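Andance publishes results of side-by-side robotic hand trial on household tidying

GOMVILLE, 3rd November. Andance, which tests robotic hands and grippers for manufacturers and system builders, has released the results of a trial comparing two types of end effector on ordinary household tidying jobs. The work was carried out at the company's Gomville test rooms through October. It compared the Skimach five-finger hand with the Asante two-jaw parallel gripper, with both products run under the same control software and by the same group of operators.

The trial covered 12 household tasks. Each product completed 220 scored attempts. The full results, including a record of every failed attempt and its cause, are available to Andance subscribers from today. A shorter summary can be requested free of charge.

Andance found that the parallel gripper was faster on most jobs that involve picking up a single rigid object from an open surface. The five-finger hand did better on soft items, on items stored close together, and on any job where the object had to be turned before it was put down. Neither product came out ahead on every task, and Andance has not named an overall winner.

"Customers come to us wanting to know which one to buy, and the answer depends on what they plan to pick up," said Muthu Kaimal, head of testing at Andance. "If your robot moves boxes from a table to a bin, a simple gripper is cheaper and quicker and you will spend less time repairing it. Once you get into shoes, clothes and cushions, the extra fingers start to earn their cost."

Footwear was one of the harder groups of tasks. Operators were asked to take shoes and sandals from a rack, place them on the floor, and return them to the shelf in pairs with the toes facing the same way. Soft sandals with thick soles were included on purpose. The strap gives way when it is squeezed, the sole springs back, and the opening under the strap is narrow enough that a wide jaw will often push the sandal along the shelf before it closes.

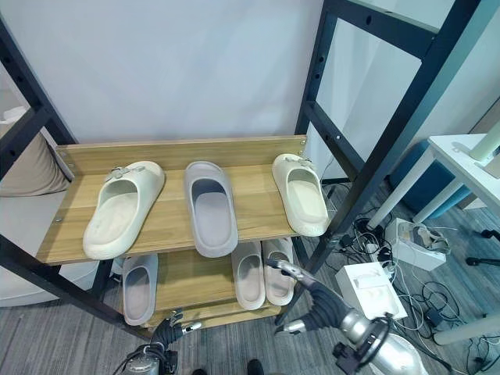 With the parallel gripper, the most common failure in this group was a sandal slipping out of the jaws as it was lifted past the edge of the shelf. Operators found that gripping the sole from the side was more reliable than gripping the strap, but this only worked when there was a gap next to the sandal. When two sandals were stored side by side, the gripper usually had to move one out of the way first, and that extra step was counted in the task time.

The five-finger hand could reach under a strap with one or two fingers and hold the sole with the thumb. This grip was slower to set up. Several operators said they needed a number of practice sessions before they could find it without trying more than once. After that, dropped items became less frequent, and the hand was able to turn a sandal in place without setting it down.

Lower shelves were difficult for both products. The forearm and wrist need space behind the hand, and approaching a low shelf from above often brought the knuckles or the gripper body into contact with the board over it. The Skimach hand is longer from wrist to fingertip, and it touched the shelf above more often than the Asante gripper did. Andance has recommended that anyone planning to use either product on low furniture check the reach of the complete arm, including cables, before ordering.

Cable routing was recorded separately. On both products the wiring leaves the wrist on the side, and during long reaches it could pull tight or catch. Test staff changed the routing twice during setup and then left it alone for the scored attempts. The report gives the final routing for each product with notes on strain relief.

All attempts were made by teleoperation, with an operator controlling the hands directly. Andance chose this method in order to compare the hardware without also comparing different automatic planning software. Operators worked in pairs on two-hour shifts and swapped products at the midpoint, so that fatigue would not count against one product more than the other. Attempts were scored by staff who did not take part in the operating shifts.

"I was slower with the five-finger hand for most of the first week, and the numbers show it," said Gobnait Ó Dubhghaill, lead operator for the trial. "We kept those early attempts in the report. A buyer is going to go through the same learning period, so they should be able to see how long it takes and where the mistakes happen."

The report also covers maintenance. Fingertip wear was checked at the end of each shift and worn parts were replaced to the schedule in each maker's manual. The parallel gripper needed only new pads. The five-finger hand needed tendon adjustment as well as replacement fingertips, and one finger joint was swapped after it began to stick. Skimach and Asante were each sent the maintenance records before publication and invited to comment. Their replies are printed in full in an appendix, and no results were changed after the replies were received.

Both products were bought at list price through normal sales channels. Neither maker paid for the trial or had staff present during testing.

Andance notes several limits on the results. Only one unit of the gripper and one matched pair of hands were tested. The operators already had experience with other teleoperation equipment, and new users may take longer to reach the same speeds. Wet items, glassware and anything sharp were left out. Battery life was not measured, as both products ran from mains power throughout.

A second round of testing is planned using the same tasks and scoring sheet. It will look at wrist cameras and at two different styles of operator control, a glove and a handheld controller. Makers who would like a product considered for that round can apply through the Andance website. Products must be on general sale and supplied with a published manual.

The task list, scoring sheet and furniture layout used in the October trial are being released without charge, so that other groups can run the same tests on their own equipment. Andance asks that anyone publishing results based on the list state which version was used and include failed attempts in the totals.

About Andance

Andance is an independent test house based in Gomville. It carries out comparison testing of robotic hands, grippers, arms and cameras, and publishes its findings to subscribers. It does not sell robotic equipment and does not accept advertising from manufacturers.

Media contact

Requests for the summary report, or for interviews with Muthu Kaimal or Gobnait Ó Dubhghaill, should be sent to the Andance press office in Gomville. Please include the name of your publication and your deadline.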